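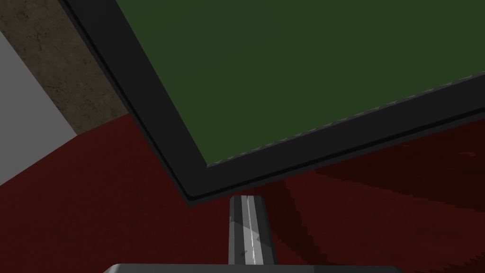 Mireille Langlois writes that the Stumon desk frame will take an old door as a top, provided the door is solid and the screws are swapped for shorter ones. We agree with that, with one limit: the top must be stiff enough to carry its own weight between the side rails without a visible sag. A hollow door doesn't qualify. The screws in the bag will not hold in its core, and the face will crush under the rail pads.

# Stumon height-adjustable desk frame

The Stumon is a powered steel frame for a work desk, sold without a top. It is made by Besnard and supplied through Skedier. It replaces the older Flakel frame, and most Flakel tops can be moved over with new screw holes.

## What it is for

The frame is meant for one person working at a desk who changes between sitting and standing during the day. It suits offices, home workrooms and drawing tables. It is not rated for use as a lift table, for outdoor use, or for rooms where the floor is hosed down.

## Specifications

| Item | Value |
|---|---|
| Widest setting | 162 cm |
| Motors | 2, one per leg |
| Leg columns | Steel, telescoping |
| Finish | Powder coat |
| Duty cycle | 2 minutes on, then rest |
| Full travel time | About 13 seconds, no load |
| Control | Wired hand switch with memory |
| Feet | Adjustable, threaded |
| Top | Not included |

The width is set by sliding the side rails inside the center rail and locking them with the set screws. There are no fixed stops along the rail. Measure from the outside of one leg to the outside of the other, then check the same distance at the feet. If the two readings differ, the columns will bind partway up and the control box will stop the frame.

## Choosing a top

Solid wood, plywood and dense particle board all work. Glass needs the pad kit, sold separately, and can't be screwed down. The top should overhang the rails on all sides. A top much deeper than the side brackets will rock when leaned on at the front edge.

Wood tops move with the seasons. Use the slotted holes in the side brackets across the grain and leave those screws slightly loose. The round holes are for the rail that runs along the grain. A top fixed tight in both directions may cup or split over a heated winter, and neither fault is covered.

Holes should be drilled with the frame upside down on the top and the rails already locked at their final width. Put tape on the drill bit to mark the depth.
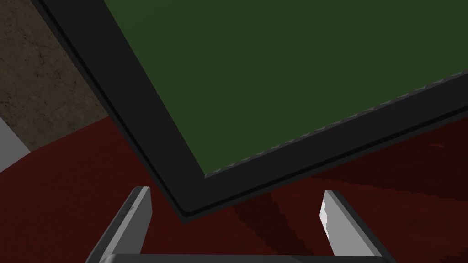
On noise, one reader's comment was that the frame hums more going down than up, and that the hum got worse after the desk was pushed against a wall. The first part is normal. The motors hold back the load on the way down and run at a different pitch. The second part usually means the top is touching the wall or a window ledge. Leave a gap at the back wide enough for a hand. If the hum is still there with the gap in place, check the screws between the motor housing and the rail and tighten them evenly.

## Setting up

1. Assemble the frame upside down on a blanket or on the packing foam.
2. Set the width and lock the rails.
3. Fit the feet, with the longer side of each foot toward the user.
4. Plug in the motors, the hand switch and the power cord, in that order.
5. Turn the frame over. Lift by the rails, never by the feet.
6. Level the feet.
7. Hold the down button until the frame reaches the bottom, dips slightly and stops. Release the button.

Step 7 is the reset. It has to be done before first use and again after any loss of power while the frame was moving. Until it is done, the memory buttons have no effect and the hand switch shows a line of dashes.

## Cables
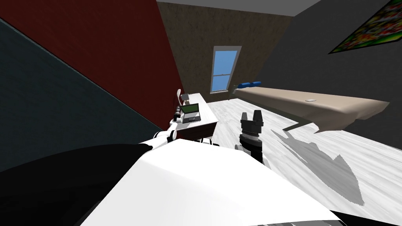 All cords that leave the desk need enough slack for the highest position. Raise the empty frame fully before tying anything down, then run the cords with one drop point at the back of the rail. A power strip can be fixed to the underside of the top so that only one cord travels with the desk. Keep the strip clear of the center rail, where the gap closes if the top bows.

Network and screen cables are stiffer than power cords and should have a wide bend at the drop point. Don't tie them to the leg columns. The inner tube will drag the tie down and strip it.

## Care

Wipe the columns with a dry cloth. They leave the factory with a thin film of grease that should stay on the inner tube. Don't add oil or spray lubricant. Check the top screws after the first month and whenever the desk has been moved.

## Parts

Spare hand switches, control boxes, feet and screw bags can be ordered from Skedier. Motors are sold only as a complete leg. Flakel hand switches have the same plug but send a different signal and must not be used with the Stumon control box. State the finish when ordering feet or rails.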